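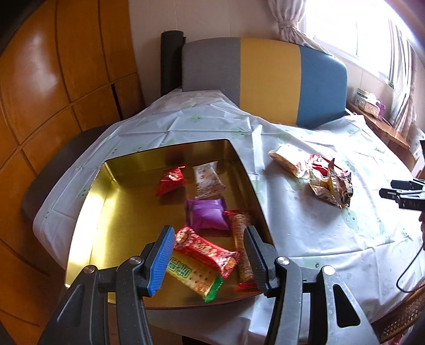
Anika Lindqvist
Lecturer, Provwood Evening Program

Machines and Chores, Handout 4: Getting a Snack Out of a Tin

Last week we left the dishwasher half loaded and the class half convinced. Today's chore is smaller. A tin holds wrapped snacks, and somebody would like one of them, please. A four-year-old can do this, often against instructions.

The gripper over the tin has two fingers, one pad blue and one black, both ribbed, and a person is holding it. Keep that in mind whenever you read the word "robot" in the reading packet. Moving a gripper by hand gives you a record of how the job might be done. Getting a machine to do it unaided is a separate bill.

What makes it hard

Wrappers. A snack wrapper is a bag of air with opinions. It crumples, slides and changes shape when squeezed, so the object you planned to grab is slightly different from the one you are grabbing. Squeeze harder and you have crumbs.

Overlap. The long red wrapper lies across a cracker packet. Close the fingers a little too low and you may lift both, or shove one under the other. People sort this out by feel. A plain two-finger gripper has very little feel to work with.

Shine. The tin is lined in glossy gold, cheerful at parties and miserable for cameras. Reflections hide edges, and so does a shiny wrapper against a shiny wall.

Walls. On an open table you can come in from any side you like. In a tin you come from the top, and the fingers need room to open before they can close.

A number to argue with

The Mivbridge exercise in your packet lists 2,726 attempted picks, of which 1,099 ended with the right item out and unbroken. Is that good? For a first try at a mixed tin, I'd say respectable. For a guest waiting on a cracker, no. Demetrio Cantero, who teaches the other section, will tell you it is a triumph. Ask him what happened to the wafers.

So, can they do it yet?

One kind of packet, laid flat, same spot every time: yes, and factories have been at it for years. A mixed tin in somebody's home: sometimes, slowly, with a person near the off switch.

For next time

Read the Povoreo chapter and skip the appendix. Pick one chore you did this week and write a page on where your fingers did something your eyes couldn't have told them to do. Folding a fitted sheet is not allowed, as I have 113 of those essays already.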